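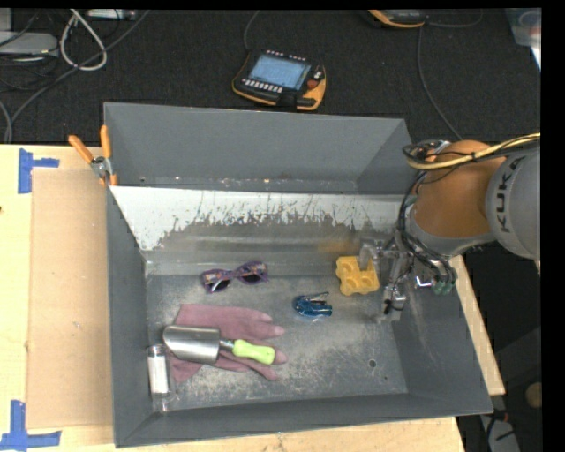 SPEAKER NOTES – Kesell picking kit, trial review
Silldale users' meeting, 10 June 2025
Slot is 20 minutes including questions. Do not let the arm section eat the questions.

OPENING
Good morning. Say who I am. Say who paid: we did. Kesell lent us nothing, and I have the invoice if anyone doubts it.

The kit is sold as "bin picking for ordinary people." I have been called worse. What you get for the money is a gripper, a mounting plate, a cable set, a software license and a manual translated by somebody in a hurry. You bring the arm, the bin, the table and the patience. Our arm is a KUKA we already had. Kesell supports other makes too, but I can't speak for those.

Pause here. Ask for hands: who has already bought a picking kit? Who still uses it? (Wait for the second number to be smaller.)

WHY WE TRIED IT
We handle mixed returns at Brastau. Garden stuff, kitchen stuff, things from the bottom of somebody's car. No two bins alike. Jörg Rothe had been asking for a second arm station since last September, and I had been telling him to wait until the software got good. He stopped believing me, so we bought one.

THE TEST BIN
Gray metal, scraped to pieces inside. I like a worn bin for trials. Demo bins at trade shows are spotless, and mine have never been.

Tonight's homework for the brave: put a trowel on top of a glove and ask your vendor which one comes out first. With ours, the shiny trowel lies right across the pink fabric, and the handle is bright green, so you'd think the software would have an easy time. It has opinions. Some days it wants the handle. Some days it wants the glove, and then you get both.

Other residents: purple sunglasses, a clear cylinder with something white in it and a metallic-looking cap, a small see-through blue thing, and the yellow block with the round cups. Mention the block last. Everyone likes the block.

WHAT WORKED
Setup. Credit where due. Henrike Petersen had it mounted and talking to the controller in 2 days, and one of those went to finding a missing adapter. (It was in the box. Under the other box.)

The yellow block. It has edges, it holds still, it has a color of its own. The fingers go over the rim and up it comes. If your whole business is yellow blocks, stop listening and place your order.

Support. I wrote to Kesell at an unkind hour and Khrystyna Antoniuk answered the same evening, with a fix that fixed it.

WHAT DIDN'T
Clear plastic. We ran 200 attempts across all items and 194 ended with something in the air. Lovely number, put it on the slide. Now the small print: nearly all the misses were the clear cylinder, and "something in the air" includes the wrong thing.

Reflections. The bin wall throws back a yellow-orange smear right behind the block. I see a reflection. The first software version saw a second block and went for it with real commitment. Updated since – ask me afterward about the wall.

Cables. This is my one proper complaint. There is a fat bundle of black cable coming down the arm and curving around to the green connectors by the bin wall. Plan the routing before you plan anything else. The manual gives it half a page, and half of that half is a warning.

Clamp your bin. We have an orange-handled spring clamp on one corner. The kit does not include a clamp. The kit should include a clamp.

COMPARISON
Keep short. Liv Amundsen ran the Głowacki kit at her site for a season. Her view: better with clear items, worse manual, costs about as much once you add the extras. She is in row three and will correct me.

WOULD I BUY IT AGAIN
Yes, one. Jörg wants three. We are still talking, mostly by email.

QUESTIONS
Likely ones: speed (slower than Jörg, steadier than Jörg after lunch), soft items (see glove), license renewal (yearly, read clause four).
If Sayaka Hamada asks about safety fencing, hand her the microphone and sit down. She knows more than I do.

Leave the handouts by the coffee.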